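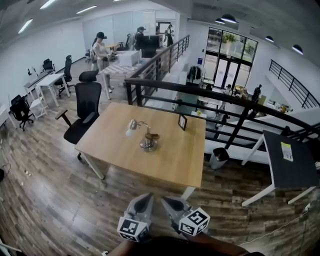 7 min read

Cooking the Old Family Dishes for a Crowd: What I've Learned So Far

by Adanech Moges

Every December my kids' school asks families to bring a dish from home, and every December I say yes before I've thought about it. My first year at Te Moana Elementary I made lentils for my own family of five, doubled it, and ran out before the line had even reached the second table. I've gotten a lot better since then (I also own bigger pots now), and people keep asking me for the tips, so I'm finally typing them up. I cook mostly Ethiopian food, but nearly all of this works for whatever your grandmother made.

Get the recipe out of somebody's head first

My mother measures with her hand, and her hand is bigger than mine. If you call your mom or your aunt and ask how much berbere goes in the misir wot, you'll hear "enough." So don't ask. Go over there, put your kitchen scale under her bowl, and weigh the bowl before and after she throws things in. I use a flat little Irkasus scale that fits under almost anything. Write the weights on whatever paper is handy and copy them out neatly that same night, when you can still read your own writing.

Also write down what it should look like and smell like at each stage. "Onions are dark gold and starting to catch" is worth more than "cook 20 minutes," because her stove and your stove are two different animals. I now have 81 recipe cards done this way, some of them with turmeric thumbprints all over, and I use the cards far more than any cookbook I own.

One more thing on this! Ask what she does when it goes wrong. My mother's fix for a too-salty stew (another handful of plain cooked lentils, a splash of hot water, ten more minutes) never would have come up if I hadn't asked.

Onions, and then more onions

For one big pot of lentil stew I chop 1350 grams of peeled red onions. It looks ridiculous. The whole cutting board disappears, the kids leave the room, and you'll think I've made a typo. Then they cook down to practically nothing and that's your sauce.

Start them in a dry pot over medium-low heat with a pinch of salt and keep stirring. They give up their own water. When they begin to stick, add a spoonful of water and scrape, and do that over and over until they're soft and jammy. The oil goes in after that, then the spice. I used to rush this part and the stew always tasted sharp, and I blamed the berbere for years. Poor berbere.

A food processor is fine for a crowd. Pulse in small batches and stop while you can still see pieces. If you let it run you get onion soup and it spits at you for half an hour.

You can do all of this the day before. Cooked onions keep nicely in the fridge overnight in a covered container, and having them ready makes the morning feel like a completely different morning.

The big pot problem

A full stockpot doesn't behave like a saucepan with more in it. It takes forever to come up to a simmer and then the bottom scorches while the top is still lukewarm. Two medium pots on two burners are easier to manage, and if one burns you still have the other.

I bought a heavy-bottomed pot from Fusto a while back and I do love it, but I'd tell anybody starting out to borrow before buying. Put a message out to the other parents. Someone always has a giant pot from a tamale weekend or a crab boil sitting in the garage.

If you do scorch the bottom, turn off the heat and don't stir! Don't scrape! Ladle the good part into a clean pot and taste it. Nine times out of ten it's fine. Soak the burned one with hot water and a few spoons of baking soda and go deal with it tomorrow.

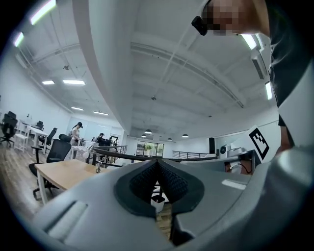 Injera when you don't have all week

I start my teff batter three days ahead: 2000 grams of flour in a food-safe bucket, water until it's like thin pancake batter, a scoop of starter from the last batch, and a clean cloth or a loose lid on top. Leave lots of headroom. It rises, and I've mopped enough batter off the floor of my pantry to feel strongly about it. When a dark layer of liquid collects on top, pour it off and stir in a bit of fresh water.

For cooking, a wide nonstick pan with a tight lid does the job if you have no mitad. Pour from the outside edge in a spiral toward the middle, wait until the holes (we call them eyes) open across the whole top, and then put the lid on. No flipping. It's ready when the edges lift on their own. Slide it onto a cloth and let it cool before you stack it, or you'll end up with one very thick injera.

Your first one will be ugly. Mine still is. I eat it standing up at the stove with whatever's left in the spice bowl.

And if you don't have three days, buy it! Call the Ethiopian market and order ahead, ask what time it comes in, and pick it up that morning. My mother knows I do this and she has forgiven me, mostly.

Go easy on the heat

Kids who've never had berbere can be so brave about it, and then so upset. I make two pots: one red, with the full amount, and one yellow, which is kik alicha, split peas with turmeric, garlic and ginger and no chili at all. The yellow one always goes first. I've quit taking it personally.

I put 200 grams of berbere in a jar for the day and if it isn't empty, fine. It goes back in the freezer, where ground spices hold their color and smell much longer than in the cupboard over the stove.

A bowl of plain yogurt on the side helps anyone who overdid it. So does more injera. Water does nothing, though they'll all run for the water fountain anyway.

Labels people will read

Write a card for each dish with three lines: the name, how to say it, and what's in it. Big letters. Put the allergens on their own line at the bottom, and list the butter if you used spiced butter, as lots of folks assume lentils are automatically vegan. I cook everything for school with oil so I can just write VEGAN across the top, which saves me repeating myself for two hours.

Keep the packages from anything you bought ready-made until the event is over. Some berbere blends and some store-bought injera have wheat in them or are packed next to it, and a parent with a celiac kid is going to want to read the bag herself. I would too.

My daughter draws the cards now. She added a small goat to one of them last year, and there was no goat in the dish, and I had to explain that to quite a few people. So look the cards over before you leave the house.

Getting it there hot

Stew travels best in the pot you cooked it in. Stretch two layers of plastic wrap over the rim once it has stopped bubbling, put the lid on over that, then wrap the whole thing in old bath towels and wedge it into a box on the floor of the car. The floor, please. Seats tilt. I have a stain shaped like Florida that proves it.

Heat everything to a full simmer right before you go. At the other end it goes straight into slow cookers that are already switched on and warmed up, because a slow cooker is far too slow to warm cold stew safely. If you own a food thermometer, you want to see 140°F or higher the whole time it's being served. Anything that's been sitting out cooler than that for two hours goes in the trash, and yes it hurts.

Bring your own extension cord, and ask beforehand how many slow cookers can share an outlet. We tripped the breaker in the gym once with the coffee urn and three slow cookers, and it took a good while to find somebody with the key to the panel.

For scooping I like the long-handled Bolano ladles, the ones with the hook at the end so they don't slide down into the pot. Smaller ladle, more servings. A child's plate needs one scoop of each thing and half a rolled injera, and they can always come back.

Let the kids do a job

Mine can roll injera, tear the lettuce for the salad, count out napkins and stir the yellow pot with me right next to them. The little one washes lentils. It takes him ages, he gets water up to his elbows, and he finds every single stone, so I've stopped offering to help.

Teach them one sentence about the dish, too. A kid holding a ladle who can say "this is my grandma's and you eat it with your hand" gets more people to try it than any sign I've ever made.

Leftovers, if there are any

Lentils and split peas freeze really well. Divide them into shallow containers the minute you're home so they cool fast, and get them into the fridge. Freeze them flat in zip bags the next day. Injera goes stale quickly, but torn up and tossed in a hot pan with leftover stew it turns into firfir, and firfir for breakfast is the reason I always make a bit extra.

Save a cup of your starter before you wash the bucket. Put a note on the bucket. Put a note on the faucet if your husband does the dishes.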